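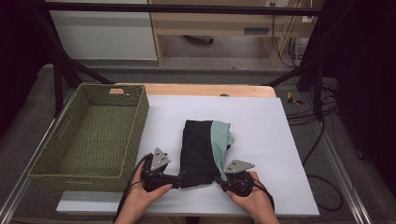

4. Essai comparatif des pinces à main

Cette section décrit la mise en service de deux pinces à main Skerora sur le poste Ekdale et la procédure d'essai utilisée pour comparer deux jeux de plaques de doigts sur des vêtements. Elle suppose que le contrôleur Tsegaye est installé (section 2) et que les caméras sont calibrées (section 3).

4.1 Matériel nécessaire

Deux pinces à main avec leur câble
Plaques de doigts triangulaires, jeu A (standard) et jeu B (revêtement souple)
Tournevis fourni dans la boîte d'accessoires
Panneau blanc de travail
Panier de dépose
Vêtements d'essai, propres et secs
Feuille de relevé Wukness, une par jeu de plaques

Note : les jeux A et B ont les mêmes dimensions extérieures. La lettre est gravée au dos de la plaque et n'est plus lisible une fois la plaque montée. Relevez-la avant le montage.

4.2 Montage des plaques

1. Mettez le contrôleur hors tension et débranchez les deux pinces.
2. Ouvrez les mâchoires à la main jusqu'en butée.
3. Présentez la plaque sur son support, pointe vers l'avant.
4. Engagez toutes les vis sans les serrer, puis serrez-les en alternant d'un côté à l'autre.
5. Refermez les mâchoires. Les plaques doivent se toucher sur toute la longueur de la pointe. Si un jour apparaît, desserrez, recentrez et recommencez à l'étape 4.
6. Répétez l'opération sur la seconde pince avec le même jeu.

ATTENTION : ne mélangez pas les jeux A et B sur un même poste pendant une série. Les relevés obtenus ne seraient pas comparables.

4.3 Branchement et contrôle

1. Branchez la pince gauche sur l'entrée G du contrôleur et la pince droite sur l'entrée D.
2. Laissez assez de mou à chaque câble pour que la main atteigne le bord opposé du panneau. Le câble doit redescendre vers l'opérateur sans passer sur le tissu.
3. Mettez sous tension. Attendez que les deux voyants soient fixes.
4. Ouvrez et fermez complètement chaque pince, l'une après l'autre. La courbe d'ouverture correspondante doit bouger à l'écran.
5. Si la courbe de gauche réagit à la pince droite, les entrées sont inversées. Coupez l'alimentation avant de permuter les connecteurs.
6. Lancez la mise à zéro, mâchoires fermées et à vide.

Le code 205 signale une mise à zéro refusée. La cause la plus fréquente est un fil ou une peluche coincé entre les plaques. Nettoyez avec un chiffon sec et relancez. Le code 1608 signale une perte de liaison avec l'une des pinces ; vérifiez d'abord le verrouillage du connecteur côté contrôleur, puis l'état du câble à la sortie de la poignée.

4.4 Préparation du poste

1. Posez le panneau blanc à plat sur la table, entre les deux rails.
2. Placez le panier à gauche. Il peut mordre sur le panneau s'il ne gêne pas la course de la pince gauche.
3. Déposez le vêtement au centre du panneau.
4. Écartez les câbles au sol de la zone où se tient l'opérateur.
5. Contrôlez dans l'aperçu de la caméra de tête que les deux pinces et tout le vêtement restent visibles.

Note : un textile noir offre peu de contraste avec le corps des pinces. Commencez de préférence la série par un vêtement de deux couleurs, puis passez aux pièces unies. Si les plis ne se distinguent pas à l'aperçu, augmentez l'exposition par petits pas et gardez le même réglage pour les deux jeux.

4.5 Déroulement d'une série

1. Prenez une pince dans chaque main et démarrez l'enregistrement.
2. Marquez un temps d'arrêt, mâchoires ouvertes, au-dessus du panneau.
3. Saisissez les coins inférieurs du vêtement. Approchez les pointes presque à plat ; une approche verticale pousse le tissu au lieu de le prendre.
4. Pliez selon le schéma de la feuille de relevé.
5. Lissez le pli avec le côté de la plaque, sans appuyer la pointe.
6. Soulevez le vêtement plié à deux pinces et déposez-le dans le panier.
7. Arrêtez l'enregistrement et notez le résultat : réussi, repris ou abandonné.

Une prise qui glisse et que l'opérateur corrige compte comme « repris », même si le pli final est correct. Notez également les cas où la pince saisit plus d'épaisseurs que prévu. Le jeu B y est plus sujet sur les mailles fines.

Effectuez toute la série avec le jeu A avant de passer au jeu B. Le même opérateur doit faire les deux séries. Les essais menés en octobre par Torbjørn Sæther et Adesuwa Iyamu ont montré que l'écart entre deux opérateurs dépassait l'écart entre les deux jeux, et ces relevés n'ont pas été retenus.

ATTENTION : ne tirez jamais sur le vêtement lorsque les mâchoires sont bloquées. Relâchez la gâchette, coupez l'alimentation et dégagez le tissu à la main.

4.6 Choix du jeu de plaques

Jeu A : coton épais, molleton, serviettes. Se dégage facilement du pli. Glisse sur les tissus lisses.
Jeu B : jersey, doublures, synthétiques. Meilleure tenue au levage. Le revêtement retient les peluches et doit être essuyé entre deux vêtements.

Pour un lot mélangé, utilisez le jeu qui donne le moins d'abandons. À égalité, retenez le jeu A, dont les plaques s'usent moins vite.

4.7 Fin de séance

1. Fermez les mâchoires et mettez le contrôleur hors tension.
2. Débranchez les pinces en tenant le connecteur et non le câble.
3. Enroulez les câbles en boucles larges.
4. Vérifiez le serrage des vis de plaques.
5. Joignez les feuilles de relevé au dossier du poste.

Le remplacement des câbles et des poignées est traité en section 6.

Révision du 15/12/25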